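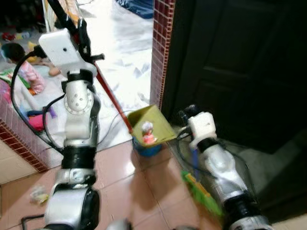 Play area notes, January, 10:40

Started on the floor toys. Sorcha wants the big tiles clear as far as the doorway so the floor can be washed, and the carpeted part left alone while it's in use. Fine by me. The carpet gets its own page.

Blue round container: keep on the tiles for now. The olive-green box goes with it until Lucyna decides where the small figures live. I'd put the one with the white head and the pink-red body in with the Jistholm set, but she may want it separate.

Green and yellow toy – check it for cracks, then shelf 4. Crumpled white and yellow thing near the low wall: throw out unless it belongs to somebody. Ask first, we lost a paper crown that way in the fall.

Blue fabric past the doorway, on the marbled floor. Dragica to say if it's laundry or dress-up.

Grout: the pinkish tiles take the Grurnard cleaner at 17 ml to the bucket. Don't use it on the marbled side until Bernadette has heard back from the supplier. The little dark red tiles on the wall and by the door only need a cloth.

Toy list is at 78 lines and still has the old bin names in it. Nanna has the newer copy. Need to merge the two before anything gets relabeled, otherwise we'll be doing it all over again.

To buy: labels, two lids for the deep bins, bucket sponge.

Carpet side after lunch.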